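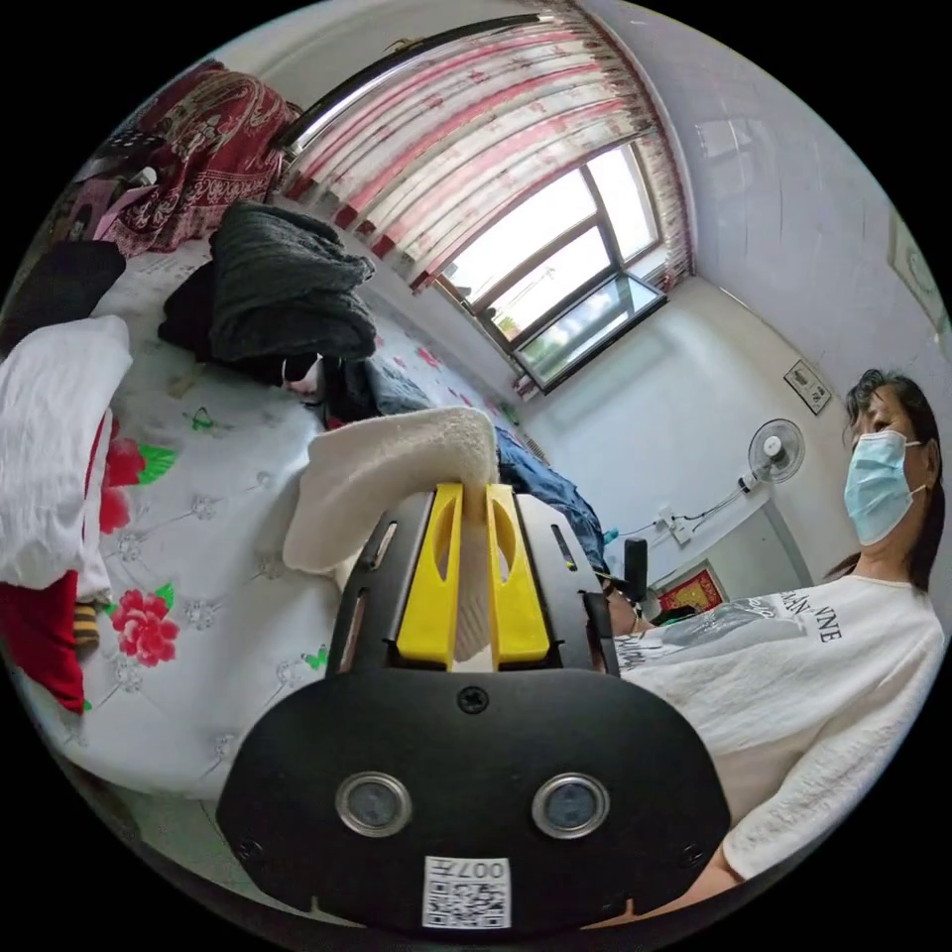
Hajdu extends home textile collection to Sturnodthorpe and the villages of the coast

March
By the Hajdu press office

Hajdu, the textile sorting and repair company, announces that its household collection will be open to all residents of Sturnodthorpe from April. Until now the service was available only in Brerkness, where it was tested during the autumn and winter.

The collection accepts clothes, towels, bed linen, curtains and blankets, in any condition except mouldy or stained with oil or paint. Residents book a time by telephone or at the counter of the Sturnodthorpe library, and put the textiles in a closed bag outside their door before 8 in the morning. There is no charge for the first two bags. For each further bag the company asks for a small payment, which is the same in both towns.

During the test in Brerkness, 400 households used the service at least once. They gave 1573 kilograms of textiles. The largest part was bed linen and towels, and this was a surprise for the company, which had prepared mainly for clothes. Many households wrote on the booking form that they had kept old sheets for years, as they did not know where to bring them and did not want to put them in the rubbish.

"We had expected coats and jeans, and we received duvet covers," the company said in a statement. "For this reason we have changed the sorting tables and bought a second large washing machine before we open in Sturnodthorpe."

All textiles are sorted by hand in the Hajdu workshop at Brerkness. Items in good condition are washed and sold in the shop next to the workshop. Items with small damage go to the repair room. Cotton that cannot be repaired is cut into cleaning cloths for garages and printers in the region.

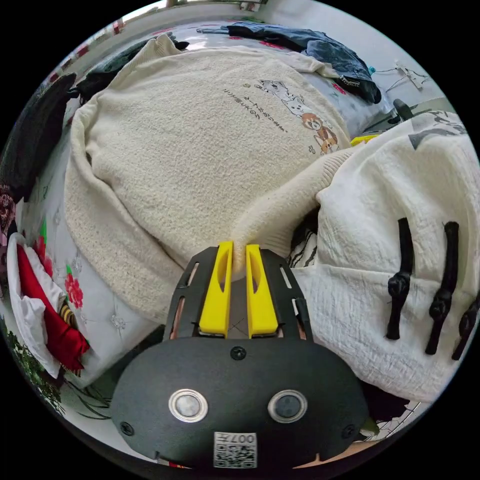 Knitwear is treated separately. Wool and wool mixtures are washed at a low temperature and dried flat, and loose seams at the cuffs and the neck are closed by hand. The company asks residents to put knitwear in its own bag, if possible, and not to mix it with shoes or with anything that has a metal zip. Pieces with moth damage are accepted, but they must be marked with a paper note, so that they can be frozen before they enter the workshop.

The company would also like to remind residents that pillows and duvets with a filling cannot be accepted at present. A solution for filled items is in preparation together with Sorkberg, the insulation maker, and the two companies hope to give more information before the summer. Quilted bedspreads are not part of this rule – they can be given in the normal way, provided that they fit into one bag.

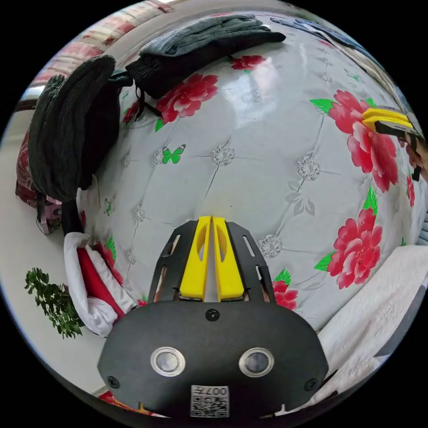 A quilted bedspread with red peonies and green butterflies.

With the extension, 20 streets outside the town limits will also be served, including the farms on the coast road. In these streets the van comes every second week. A leaflet with the collection calendar will be delivered to all homes in the last days of March, and it can be taken from the library and from the Hajdu shop.

Hajdu will offer evening courses in simple mending as well. The first courses take place in the repair room from 18.30 to 20.30 and cover darning, the replacing of elastic in fitted sheets and the shortening of curtains. Places are limited. Participants bring their own item and should wash it before the course. Thread, needles and elastic are included in the price.

Schools and care homes with larger quantities are asked to contact the workshop directly. For collections above 200 kilograms a separate date must be agreed.

Comments (4)

coastroad_resident
Very glad that the farms are included. Will the leaflet say which week is ours, or do we have to ring?

Mrs T., Brerkness
I used it in November, the van was on time. Bag came back to me folded through the letterbox, nice touch!

blanketbox
What about electric blankets? It says blankets, but I suppose not these.

teatowel77
Did the elastic course as a trial in the winter. Bring glasses, the light over the far table is poor. Otherwise good.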